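Progress report, kitchen automation equipment line
To: Nighat Warraich
From: Farah Wattimena
11 June 2024

Short one this time, I'm out at Brerkevgate the rest of the week and wanted this in before the quarter review.

Where we are

Arm is in and paid for. Mounting done. Second arm still on hold per your note in April, no change there. Gripper fingers: first pair fitted and in use, spare pair ordered from Dernon, they say 3 weeks. Would rather have had the spares on the shelf before starting but the quote sat in my inbox too long, my fault.

Wrist camera works. Cable run is ugly and needs a proper sleeve, small money, will come out of consumables.

Bench work on the cooking tasks is under way. Ebere runs the sessions, Yurani does the setup and logs whatever breaks or wears out so we can budget for next year with real numbers instead of guesses. The log is on the shared drive, same folder as the purchase orders.

Spend

Of the 2,000 set aside for bench appliances and small items we've used about half. Cooktop, cookware, plates, two power strips, tape, the non-slip mat that didn't stick. Receipts are with Shamim. One is missing (the mat), he is chasing it.

Nothing spent on the safety line yet. That's the one I want to talk about, see below.

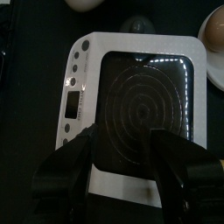 Appliance choice needs a decision before we buy more. We went with ordinary countertop units on purpose, cheap and easy to replace, and for planning I'd like to stay with that. Issue is controls. The Style Chef induction unit has small round buttons down the left side with the display in among them, and our fingers are big boxy things next to buttons that size. Ebere wants to try a unit with a rotary knob. I want to price narrower fingertips first, if that works we keep the cooktop we have and the change costs less than a new appliance plus redoing all the positions. Asked Kazmi for a quote on printed tips, no answer yet. Will call them Thursday.

Related: the glass. It's black and shiny and picks up the room lights, glare on the buttons side too. Shamim thinks a diffuser panel over the bench would sort it. Pluvoswood has them at 49 each and we'd need 3. Not in the original budget. I'd like to move it from the travel line, which we won't use up anyway.

Safety line

Original plan had a light curtain for the bench. Quote came back higher than we put in the proposal, and it assumes a fixed cell, which we don't have. Options as I see it:

Hold the money, keep working with a person at the stop button the whole time like now. Costs staff hours. Yurani reckons this is already the thing that limits how many sessions we get in.

Buy floor scanners instead. Dernon can lend us one to try, need a signature from your side for the loan form.

Fence on two sides, cheap, but then the bench can't be moved when the other group needs the room.

I lean toward the scanner trial. Not a commitment, the loan is free, we pay shipping back.

What's late

Spare fingers, as above.
Maintenance contract. Still arguing over whether cleaning counts as service. With cooking work it matters, grease gets everywhere, and I don't want to sign somthing that leaves it out.
Inventory tags. Haven't started.

What I need from you

OK to move the diffuser money from travel.
Signature on the Dernon loan form, it's in your tray, blue folder.
A yes or no on the second arm by end of the quarter. If it's no I'd like to put 5 days of Ebere's time into reworking the two-handed tasks for one arm and plan purchases around that. If it's yes the bench has to get longer and that's a facilities ticket, they are slow.

Next period

Fingertip quote in and decided. Scanner trial, if signed. Yurani's wear log gets turned into a replacement forecast, first version only, it will have holes in it. Shamim to set up a proper split between appliances and consumables so I stop having to guess which one a frying pan goes in.

Will send the updated spend sheet separatly, the formulas in the current one are broken after somebody sorted a column.

Farah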